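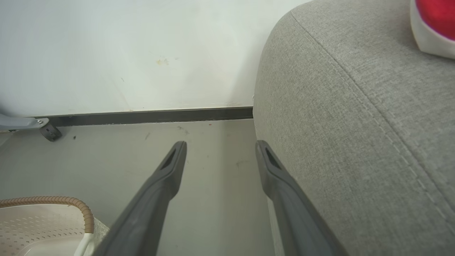 Detraining is the partial or complete loss of training adaptations when the training stops. It gets one week in this course and would get two if I hadn't given the other one to altitude, which most of you will never coach at. Every athlete detrains every year, usually in the place you'd expect: a sofa in light gray woven fabric with a stitched seam along the cushion does the job as well as any other. Your task as a coach is to know how fast things go, which things go first, and how little work it takes to slow them down.

Unit 6: The Off-Season
Coaching Endurance Sports, Kaltside evening program

Read before class: the Jidard course pack, chapter on reversibility, first half. The second half is mostly about horses. You may read it, and I did, but it won't be tested.

6.1 What goes first

Blood volume. Within days of stopping hard endurance training, plasma volume starts to fall. The heart has less to fill with, so each beat sends out less, so the heart beats faster to make up for it. An athlete who takes ten days off and goes for an easy run will report a high heart rate and will be convinced they are ill. Most of the time they have simply had ten days off.

Next comes the machinery inside the muscle. The enzymes that handle aerobic work decline over a few weeks, and the athlete leans more on carbohydrate at a given pace. Capillaries hang on longer, especially in people with many years of training behind them.

Strength is the polite guest of the group. It sits quietly for several weeks before it gets up to leave, and even then it goes slowly. Runners who are terrified of missing a Tuesday-type workout (you know the kind, eight of something) tend to cheer up when they hear this. Then you have to tell them about the plasma volume again.

Flexibility: it depends who you ask and what they sell.

6.2 Who loses the most

The fitter you are, the further you have to fall. A well-trained athlete loses more in absolute terms than a beginner, but usually lands at a level still well above someone who never trained. A beginner who stops can end up right back where they started, which feels unfair and is one of the reasons beginners stop for good.

Age matters somewhat. Older athletes appear to lose some qualities faster and to take longer getting them back. I would treat this as a reason to keep their breaks short. Please don't treat it as a conversation opener.

6.3 How little is enough

The useful finding in this area, and if you're going to remember one thing from the unit make it this one, is that fitness takes much less work to keep than to build. The variables are:

Frequency: how often. Can be cut quite a lot.

Volume: how much. Can also be cut, often by half or more for a few weeks.

Intensity: how hard. Cut this one and the fitness goes.

Athletes left to themselves do the exact opposite. They keep every session, keep the full length of every session, and turn all of it into a jog. They arrive in January tired and slow, having had no break and kept no fitness.

Worked case. A runner at the Rowlands track group logged 736 minutes of running in October, all told, racing included. The coach wanted a light November. The runner's own plan was to do the same 736 minutes "but easy." The plan they settled on had two runs a week, one of them with 3 hard repeats of four minutes each, and nothing else that counted as running. Before you come to class, work out the share of October's total that this comes to if each run lasts 43 minutes and November has four training weeks. (Answer at the end. Do the sum before you look. I realize what I'm asking.)

6.4 The transition block

The old name for the break after the season was "transition." Some books now call it "regeneration," which makes it sound as though limbs are involved. We will say transition.

A typical plan for an adult amateur:

Week 1. No structured training. Walking is allowed. So is complaining. No watch.

Week 2. As week 1, but the athlete may do another sport badly.

Weeks 3 and 4. Two or three short sessions with a little intensity, plus home strength work as in 6.5.

Week 5 onward. Build.

The week without a watch is where you'll meet resistance. Several of last year's group used the Zodik app with their athletes, and the app marks two days without activity as a falling fitness score with a small downward arrow. Athletes find the arrow upsetting. One of your jobs is to explain that a score built from recent training load will fall when there is no recent training load, in the same way that a bank balance falls when you buy a car, and that you now have a car. Another is to get them to turn off notifications.

Don't test during transition. You will get a bad number and then have to talk about it.

6.5 Home strength work

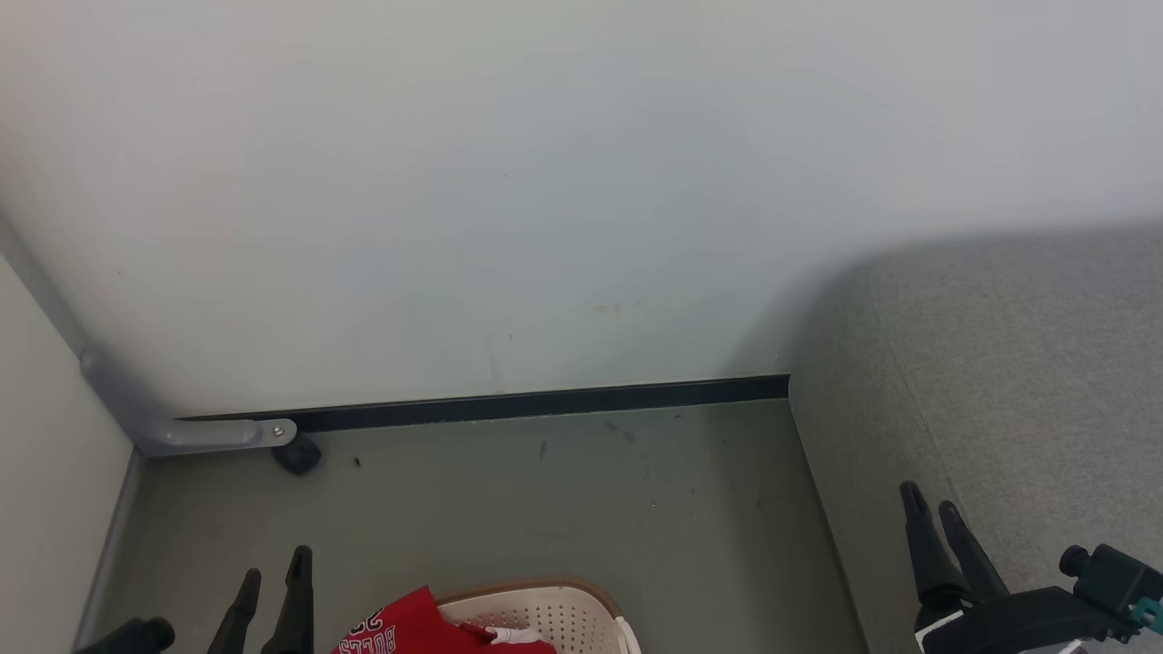 Simple exercises survive the off-season, and clever ones that need a cable machine don't. Anything in your plan that starts with a drive across town should be assumed skipped from the first cold evening. What most athletes do have is a stretch of plain wall, and a smooth off-white one with a narrow black baseboard and a few small scuffs low down is all the equipment this section asks for. With what looks like a sofa right next to it, the athlete also has a clear view of the competition.

Wall sit. Back flat, feet forward of the hips, knees bent to something near a right angle. Hold 30 to 45 seconds, rest a minute, repeat. Good for quads, and for patience.

Knee to wall. Stand facing the wall, one foot forward, and bend the front knee toward the wall without the heel lifting. Move the foot back until the knee only just touches. Measure from toe to wall and write it down for each side. A clear gap between the two sides is worth keeping an eye on. Use the same wall and the same starting point each time, since a baseboard sticks out a little and will throw off your measurement if you forget whether you measured from it or from the wall.

Calf raises. Fingertips on the wall for balance. Two legs to begin, then one. Slow on the way down. Athletes rush these more than any other exercise in the course, and calves are what they then come to see you about in March.

Side plank. No wall needed. I mention it only because somebody in every group asks where it went.

Two rounds, twice a week. If an athlete tells you they did four rounds, five times a week, during transition, refer them back to 6.3 and check whether they've turned the notifications back on.

6.6 Coming back

Aerobic fitness returns faster than tendons and bones are ready for. The heart and blood volume respond in the first couple of weeks, the athlete feels wonderful, and the athlete goes and does something in keeping with how they feel. Lower legs are the usual place to pay for it.

Some rules I use:

Return to half the normal volume in the first week back, however good it feels.

Bring back frequency before session length.

Hold off on racing flats and spikes until three weeks of normal running are done.

Ask about sleep and shins before you ask about pace.

After a break for illness or injury, as opposed to a planned one, these rules are too generous and the medical advice comes first. Unit 9 deals with that. Do not borrow from this handout for it.

6.7 For discussion

Bring a plan for one real athlete, name removed, covering five weeks after their last event. One page. Last year somebody handed in 47 pages, with a cover. It was thorough and the athlete would have been retired before finishing it.

Also be ready to say what you would do with:

A swimmer who says they "don't believe in" time off.

A cyclist who has taken three months off and wants to ride with the fast group next weekend.

A parent who wants the off-season filled with a different sport, coached just as hard, for a child of eleven.

Answer to 6.3: two runs a week for four weeks is eight runs, at 43 minutes each, which makes 344 minutes. Against 736 that is just under 47 percent. If you got something well over 100, you multiplied by the repeats as well. It happens every year.

Next unit: altitude. Bring a sweater, the room at the far end of the hall has no heating after 7 p.m.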